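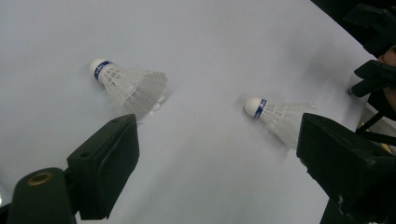
By the Utley shop desk
Paltano club shuttlecocks, white, with a rounded cork base and a dark blue band. Sold in packs of 5. The code is 610.
The clear pouch has pale fabric edging, so you can check what's left without opening it.

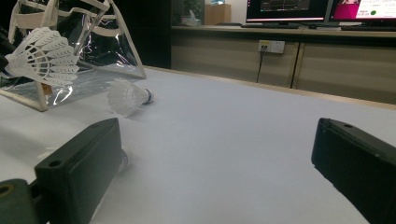

Spare pouches are sold separately — ask for code 41. Club orders of 1,000 or more go through Samarakoon, and delivery is quoted by email.
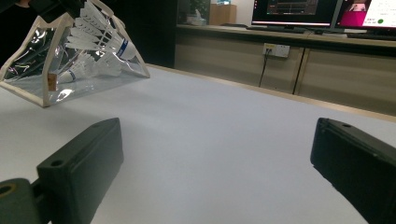
Two shuttlecocks in the clear pouch
Returns accepted on unopened packs only.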